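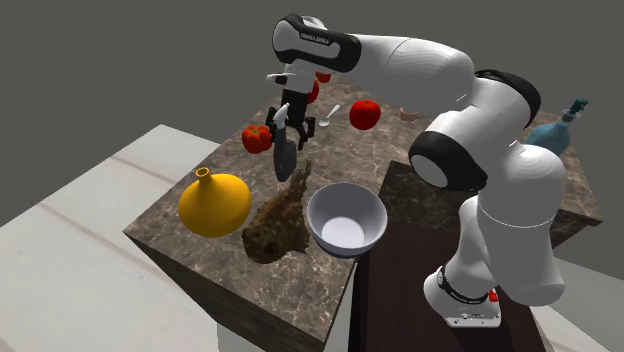
Search tickets... Go
Home Tickets Docs Status Log out

Kitchen sim: arm picks up the tool, then hangs there forever
Opened by Tetsuya Wada
Status: Open, was Closed, was Open

OK, reopening this one, sorry everybody. I closed it back in May thinking the Trukasen update had fixed it, and for a while it looked that way. It hasn't. I ran the counter-tidy job overnight on Daly (the bigger of our two render boxes) and came in Wednesday to a pile of timeouts that all look the same.

For anyone new to the ticket: the job is "clear the counter." Simulated Franka arm, marble counter, a bunch of normal kitchen stuff on top. Tomato, bell pepper, spoon, bowl, vase, the little trowel-looking thing with the white handle. The arm is supposed to pick things up one at a time and put them where the planner says they live. My sister asked me at dinner when she can have one for her kitchen and I had to change the subject!

What happens: it grabs the trowel by the handle, gets it upright with the blade down, and stops. No error, no collision flag. The planner keeps saying "selecting place pose" until the clock runs out at 300 seconds. Out of 597 episodes last night, more than half ended this way, and every one I opened had the trowel in the gripper.

Things I tried, in order:

Restarted the planner service. Same.

Rolled Trukasen back to the build before the update. Worse, it dropped the pepper on the first go and then hung on the trowel anyway. Rolled forward again.

Swapped the trowel for a second spoon. No hang! Ran 16 of these and they all finished. So it can do spoons. I got pretty excited about this and told the whole channel, which was premature.

Moved the bowl to the back of the counter. This helped a bit, I think? The bowl normally sits near the front edge, and there's that rough brown pine cone sort of object next to it, so there isn't a lot of free space right under the gripper. With the bowl out of the way it found a place pose 3 times and then went back to hanging. I don't trust it.

Turned up the place search radius. Now it considers the second counter, the one with the spray bottle on it, and tries to plan a path back over its own base. It never gets there. Please don't anybody turn this up and leave it on, the logs get enormous.

Update, same day, after lunch

Read through the Drisach object table line by line (I know, I know, should've been step one). The trowel is in there as category "garden," and the rule for garden stuff is "return to shed." We don't have a shed in the kitchen world. So the planner is sitting there holding a perfectly good grasp and looking for a shed until it times out. The spoon is "cutlery," cutlery has a home, off it goes.

Changed the trowel to "utensil" by hand and kicked off a short batch. No hangs so far. But I don't love it as a fix, because the next garden item somebody loads in will do exactly the same thing. What I'd like is for the planner to say "I have nowhere to put this" and set it down again. A person does that without thinking, you pick up some odd thing off the counter, you don't know where it goes, you put it back down and wipe around it. (My whole house is run this way.)

Which brings me to the question from the Sestach call, whether we can tell them the arm "does kitchen cleanup." My vote is no, not yet. The grasping I'm happy with. The vase still worries me, narrow neck and a fat round body, and I haven't looked at how it does when the tomatoes are bunched up near it. But mostly it's the deciding part. It only knows what to do with things somebody already wrote a row for, and real counters are full of things without a row. I'd say "moves known items to known places" and leave it there. If sales wants a stronger sentence they can come sit with me and watch the timeouts.

Still to do:
- fallback when a category has no home (planner team, can one of you take this?)
- the 300 second clock is way too long for a stuck place search, I'd like it to give up sooner and log a reason
- check the rest of the Drisach table for other categories pointing at rooms we don't have
- put the bowl back where it was, I left it moved in my local copy

I've attached the logs from the overnight run and the short batch. Leaving this open until the fallback is in, and this time I won't close it on a good afternoon.

Tetsuya

4 comments 2 watching Share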